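Drilham's summer clothes swap is back, and I've already got the bed covered

I know, I know, I said last year I was done with swaps. But the Drilham one is on again in August, it's moved into the bigger hall behind the Bilico café, and I couldn't resist! Doors open at 10am and the tea urn goes on a bit before that if you want to queue with something warm in your hand.

Karim Hamdy is running it again and tells me he's got room for 60 tables this time (last summer it was 33 and we were climbing over each other by lunch). Last year 170 bags of clothes changed hands and he's hoping to beat that. It's 50p to get in, children free, and the money goes towards new hanging rails, which we badly need after the great rail collapse by the coats.

The rules haven't changed much. Everything washed, everything folded, no odd socks, and please check the pockets. Tops, shorts and light dresses are what people ask for most, and plain polo shirts go like hot cakes with the school mums and dads, navy ones especially. Winter coats can wait until the autumn swap. If you've got a lot to bring, you can drop it off the evening before at Ismail, the tailor's on the corner, and they'll keep it in the back for you with your name on.

One thing I'd pass on from doing this a few times: sort on a bed, never on the floor. You can lay a shirt out flat with the sleeves out, have a proper look at the collar and then decide if it's really fit to give away. A summer mat over the sheet is lovely for it, nice and firm under your hands, and the finished pile can sit at one side while you get on with the dark things (always the most fiddly, I find, as they show every bit of fluff).

Tables are free but do book one, Karim has the list at the café most mornings.
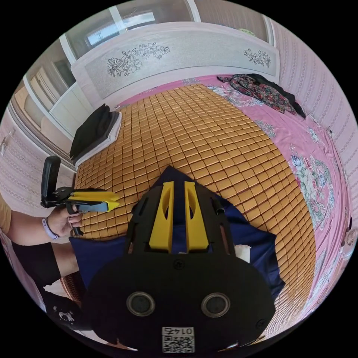
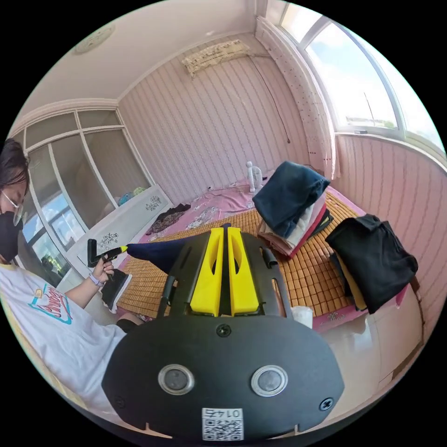
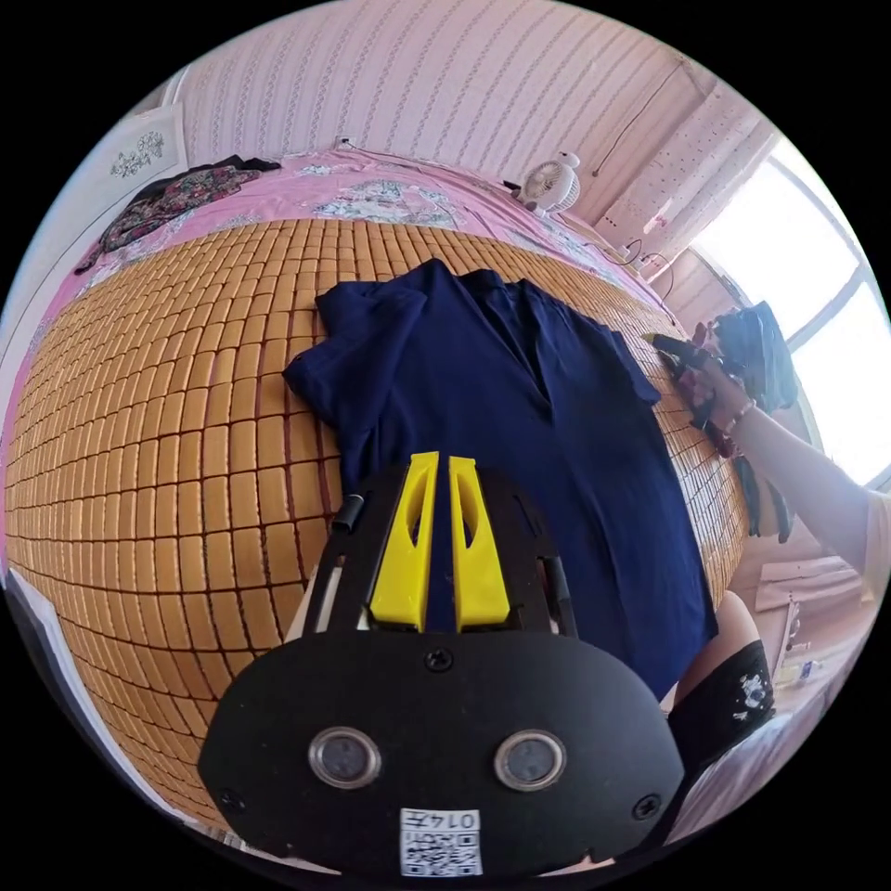

Sorting clothes on the bed, with the tan mat over the pink floral sheet.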